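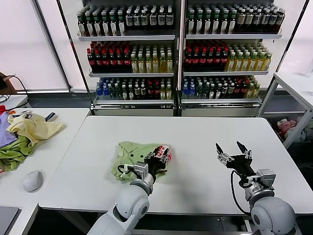 Home Stories Essays Archive Contact

Notice to Residents Concerning the Unclaimed Garments

The Office of Common Property at Stodunance House wishes to inform residents that the annual sorting of unclaimed garments has begun. It is being conducted at the white tables in the refreshment hall, the laundry room having been judged too small for the purpose. Residents may continue to purchase drinks during the sorting. They are asked to keep bottles off the tables.

Under the Gillent Rules, a garment is unclaimed when it has remained in the building for 70 days without an owner. It is then unfolded, inspected, folded and entered in the register. The register gives the color first, then the condition, then any distinguishing mark. Opinions are to be entered in the final column, which is narrow.

The Office must now report an irregularity. On the first morning a light green garment was brought to the main table and entered under number 23. It bore a printed patch in pink and white. It was folded and placed on the shelf, and the register was signed. On the second morning it was again on the table, crumpled, and the shelf held a space of the correct width.

The garment was folded a second time. The Office considered the possibility of a draft and had the windows examined. On the third morning it was on the table.

Residents have offered explanations. The household on the Corar staircase believes that the garment does not care for the shelf. The household opposite believes that it was folded badly, and has submitted a diagram. A letter without a signature states that the garment belonged to a child who lived here before the second staircase was built, that it was put down in the middle of a game, and that it is waiting to be picked up again. The Office has no form for this and has placed the letter in the register at the relevant page.

Section 2 of the Rules provides that a garment which cannot be stored shall be sent to the Nyarko depository, where the shelves are deeper. An order to that effect was prepared on August 14, 2022. It required one signature. The officer responsible took the order to the table, read it aloud as the Rules require, and went to find a pen. The search was longer than it should have been – there are pens in every drawer of this building.

The order remains unsigned. In its place the Office has adopted a temporary measure. The garment will be left on the table each night, unfolded, with the lamp at the far end of the hall switched on. It will be folded each morning at the opening of business, with reasonable care, and may be out of its folds again by evening without penalty. The measure will be reviewed in November.

Any person who once owned a light green garment with a pink and white patch, and who has since grown too large for it, is invited to call at the Office. Proof of ownership will not be required. The hall door will be left on the latch.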